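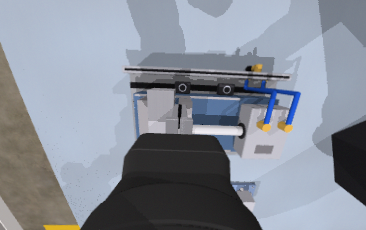
What does a robot arm need before it can help build something?

It needs a sturdy place to stand, a way to hold the work still, and a set of instructions that tells it where to move and when to open or close its gripper. A person has to plan all of that first.

If you've ever tried to glue a model together while it slid around on the kitchen table, you already know half of this subject! You probably used one hand to hold the model and the other to hold the new piece, and then you wished for a third hand to hold the glue. A robot arm in a small workshop often has one hand only. So the people who set it up spend a lot of time on the holding part.

Javden is a shared workshop in Vindham, the kind of place where neighbors use the same tools and put them back when they're done. One of the projects there is called Lernus. It's a build where a robot arm learns to put small parts where they belong, and the whole thing gets worked out on a computer before anybody bolts down a real machine. The computer version is called a simulation. It's a bit like a video game, except that the rules are copied from real life as closely as the builders can manage, so parts have weight and solid things bump into each other.
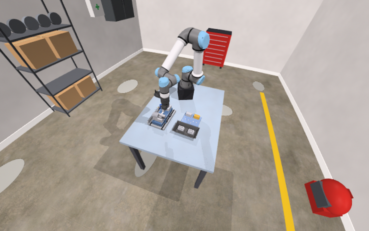
Reading time: 4 min | Ages 8 to 11 | Mar 10, 2025

Let's start with the arm

Hold your own arm out and touch your nose. Your shoulder moved, your elbow moved, and your wrist probably turned a little too. You didn't plan any of it. A robot arm has joints as well, and this one has six places where it can turn. Engineers call each of those an axis, so it's a six-axis arm.

Why so many? Try this. Keep your wrist completely stiff and pick up a pencil from the table. Now keep your elbow stiff as well. You can still do it (sort of), but you have to lean and twist your whole body. The robot's base stays put on the table, so it can't lean. More joints give it more ways to reach the same spot, and it can come straight down on a part or tip its gripper to fit past something in the way.

Each joint has a motor, and the computer tells every motor how far to turn. Moving the gripper a tiny bit to the left can mean that several joints turn at once, some a lot and some hardly at all. There's some wonderful math in there, and you'll meet the beginning of it when you learn about triangles.

What's a fixture?

A fixture is a holder made for a certain job. An egg carton is a good one to think about: it keeps eggs from rolling and it keeps each egg in a spot you could find with your eyes closed. That second part is the one robots love. If the arm has been told that something is in a certain place, then that's where it had better be!

People can cope when things move. You look, you notice that the cup is closer than you thought, and you fix your reach. A robot can do this too if it has cameras and a good program, but it is much harder than it sounds. Shiny parts are confusing. Shadows are confusing. Two gray parts side by side can look like one big gray part.

The fingers

A gripper can look like almost anything. Some use suction, like the end of a vacuum cleaner hose, and some are soft and squishy for picking up fruit. Lernus uses fingers that move together and apart. 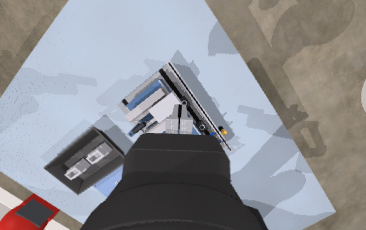 Picking up a part begins long before the fingers touch it. First the arm travels to a spot over the part, high enough that it won't hit anything on the way. Next it opens its fingers wide enough, lowers them, and squeezes. How wide is wide enough? That depends on the part and on how much room there is beside it. The two small parts in the dark gray bin lie one after the other along its length, and the bin has tall walls, so fingers reaching in there would have to fit between a wall and a part without banging into either. Put your own hand into a shoebox and try to grab a toy brick by its sides, using your thumb and one finger, and you'll feel the same problem.

Squeezing is tricky too. Too soft and the part slips. Too hard and it can crack, or shoot out sideways like a wet bar of soap.

Practice, practice, practice

The first program for the Matubbar bench (that's what the table in this project is called) was 614 lines long, and it had mistakes in it. Of course it did! All programs do at the start. In a simulation you can press reset and the parts hop right back to their places, with no dents and no bits lost under the shelves.

Real life is still fussier than a computer. Real screws come loose and real tables wobble. When a program moves over to a real arm, the builders run it very slowly at first, standing well back, with the stop button close by.

Try it yourself

Put a cup and a small block on a table. One person is the robot and shuts their eyes. The other gives instructions, such as "hand forward," "lower," "open" and "close," until the block is in the cup. The robot may only do exactly what it hears. Then move the cup a little and use the very same instructions again.

In April we'll look at how a robot uses a camera to find a part that has moved.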